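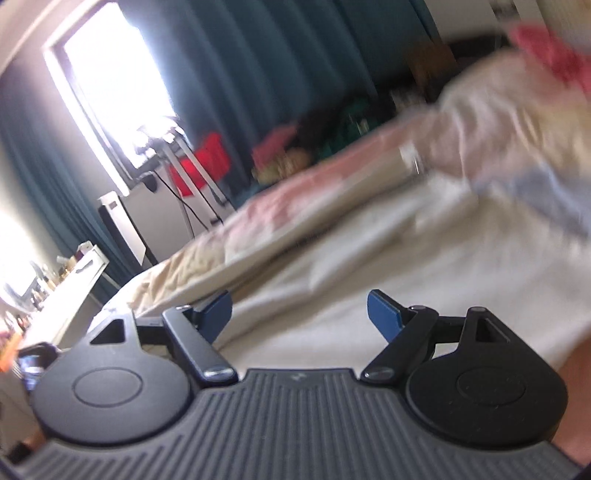

How often should you wash a duvet, the actual duvet and not just the cover?

Twice a year does most people fine, once in spring and once around November before the heavy one goes back on. More if you skip the cover, or if the dog sleeps on it.

Right, washing one at home. Quick version, updated 3/5/26.

Check the label first. Synthetic filling - nearly always fine in a machine. Feather and down - usually fine, slower to dry. Wool or silk - stop reading, take it to a cleaner.

Then check the size of your drum. Single duvet, most home machines cope. Double, maybe. King, go to the launderette. The test: push it in dry, and if you can't get your hand in flat above it, it's too tight. Won't rinse properly and you'll get soap patches.

What you need

A mild liquid, not powder. I use the Tomum one, any will do
2 clean tennis balls for the dryer
Needle and thread
A dry day, or a dryer you can hog for hours

Before it goes in

Go round the seams. Any small hole, sew it up now. A hole the size of a pea becomes a drum full of feathers, ask me how I know. Dab any yellow marks with a bit of the liquid and cold water and leave it for half an hour.

The wash

Half your normal dose. Really, half. 30 degrees, or 40 if the label lets you. Gentle cycle, medium spin. Add a second rinse, dont skip this with down.

No softener. Makes the filling clump and it smells odd after a month.

When it comes out it will look awful - flat, lumpy, grey if it's feather. Normal. Lift it from underneath with both arms, wet filling is heavy and will rip the stitching if you drag it by a corner.

Drying

The slow bit. Low heat, tennis balls in, take it out every half hour and shake it hard. Turn it over, pull the lumps apart with your fingers. Down can take 4 hours or more. On a line, peg along the long edge and move it round at lunchtime.

It will feel dry before it is dry. Hold a corner up to a lamp and look for dark clumps, those are still damp. Back in.

Then leave it spread over the bed for an evening with the window open a crack before you put the cover on.

If it still smells musty it went away damp. Wash agian, dry longer.

Storing the spare: cotton bag or an old pillowcase, top of the wardrobe. Vacuum bags are ok for synthetic, bad for feather.

Pillows next time. Same idea, two at once so the drum balances.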